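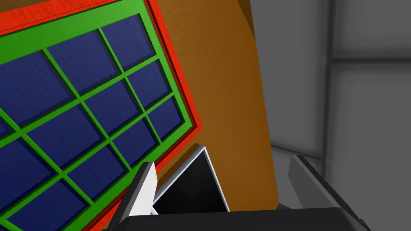 Week six with the tray arm, and I'm still not sold

The simulator says my arm can handle a parts tray. The simulator has said this before.

For anyone who skipped the earlier posts: I sort salvaged hardware in the evenings, screws and standoffs and whatever comes out of dead printers, and I got it into my head that an arm on the bench could fetch the divided trays off the shelf and put them back. The arm is a secondhand Hennessy with a gripper I've rebuilt twice. The bench is my half of a unit at the Trenham workshop, where I pay by the month and share a drill press.

The tray in the simulation is my own model, red rim, green dividers, dark blue cells. I picked the colors so I could tell at a glance which part of the thing the fingers were near. The real one is gray all over and has a chip in one corner. I did not model the chip.

What the sim gets right

Reach, mostly. I had the shelf too high in the first layout and the arm ran out of elbow before it got there. Finding that out on a screen cost me an evening. Finding it out with the real arm would have cost me another wrist bracket, and those are slow to print.

It was also useful for approach angles. Coming in under a corner of a tilted tray looks fine from the side and terrible from the gripper's own point of view, where the tray fills half of what you can see. I'd been planning to use a view like that to line things up. Now I want a second one from above before I trust it with anything.

What I don't believe

Friction. The default number for the rim is a guess someone made and I left alone. I ran 1,487 pickups overnight with that guess and the log called 1,435 of them good. Lovely. Then I lowered the friction a bit, to something closer to a tray that's been handled by a man who oils things, and ran the same batch again. It managed 892.

So which one is my arm? I have no idea, and neither does the software. A success rate that drops that far on one setting is telling me about the setting.

Weight is the other thing. The simulated tray is empty. A real one full of M4 bolts is heavy at whichever end I was lazy about filling, and it shifts when you tip it. I could model the bolts, and people on the Grisetti forum will tell you to do exactly that, and then they'll post a picture of their computer taking a whole night to drop a handful of washers. I'll pass for now.

And the log's idea of "good" needs looking at. It counts a pickup if the tray ends up above a certain height. Tilted, sideways, hanging off one finger, it doesn't care. I only noticed this on Thursday when I started watching replays instead of reading totals. I've added a check for how level the tray is at the end, and I expect the numbers to get uglier.

About the Prorkonard add-on

Two readers wrote to recommend the Prorkonard grasp planner, which is supposed to choose finger positions for you. I tried the free version. It picks sensible spots on a plain box. On my tray it kept wanting to grab the dividers, and those are thin on the real thing and snap if you look at them wrong. There may be a way to mark parts as off limits. I couldn't find it in the manual, and I gave the manual a fair chance.

I went back to setting the positions by hand. It's dull work but I know why each number is there.

Next

I'm going to pull the real tray up a sheet of scrap with a luggage scale and get a friction number I've measured myself. Then the level check, then another overnight run. If it still looks decent, the real arm gets to try an empty tray over a folded blanket – low speed, my hand on the stop button.

Bolts come later. I've spent enough evenings on that floor with a magnet.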